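Blog > Kitchen Table Stuff > Learning to Sharpen Things

I've been putting off writing this one because I kept thinking I'd get better at it first, and then I'd have something wise to say. I'm not that much better. But my knives are sharp, my thumb has healed, and Rhonda Lavoie has emailed me twice asking when the sharpening post is coming, so okay Rhonda, this is for you.

It started with a tomato. I was making lunch and the tomato just sort of folded under the knife, like I was pressing on it with a ruler. I've owned that knife since my first apartment and I had never once sharpened it. I'd run it down one of those pull-through gadgets a few times, which made a horrible noise and took off a little curl of metal, and I figured that counted.

My neighbor Dwight Fraser told me to throw the gadget away. He lent me a stone he's had forever, a gray thing with a dip worn in the middle, and showed me the basics on his back steps. Then I went home and made my knife worse! I don't know how. I spent a whole evening at it and the tomato wouldn't even dent.

So I bought my own stone, a two-sided one from Tirka that cost me $46 (I'd been ready to spend 100, so I felt very thrifty about it). One side is coarse and one is fine. I got talked into a flattening plate too, which I thought was a scam until I'd used the stone for a month and saw the same dip starting that Dwight's has.
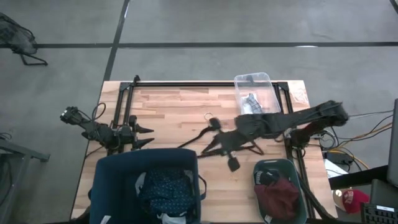 The part that finally made it click was the marker trick. You color in the very edge of the blade with a permanent marker, do a few strokes, and look at where the ink has come off. If it's gone from the edge, you're good. If it's gone from higher up, your angle is too low. Mine was coming off way up on the shoulder of the blade and the edge was still solid black, so all that first evening I'd been polishing the side of my knife and never touching the bit that cuts. I laughed out loud, alone, at ten at night.

After that it's mostly about feeling for the burr. That's the tiny rough lip that forms on the far side when you've gone all the way to the edge. You brush your thumb across it, away from the edge, never along it. (See: thumb, healed.) Once you can feel it from heel to tip, you flip the knife and do the other side, then switch to the fine side and go much lighter than you think you should. I still press too hard when I'm tired.

I do mine with the radio on and a wet dish towel under the stone so it doesn't skate off the counter. The water turns gray and gets everywhere. Wear an old shirt - I've ruined a perfectly nice one.

Since then I've done my mother's paring knives, the kitchen scissors (badly), and a bread knife I should've left alone. Dwight says bread knives are a whole separate thing and he won't discuss it with me. I also did a cleaver for Elif Naz Akyol down the street, and she paid me in stuffed peppers, so if anyone else nearby has dull knives and a good recipe, I can be bought.

Next I want to try a leather strop. Dwight just uses an old belt nailed to a board, and I've got a belt that hasn't fit me since last December, so I think we all know where that's going. I'll post again when I've tried it on the paring knives. Rhonda, bring yours over whenever, but please wrap them in something this time.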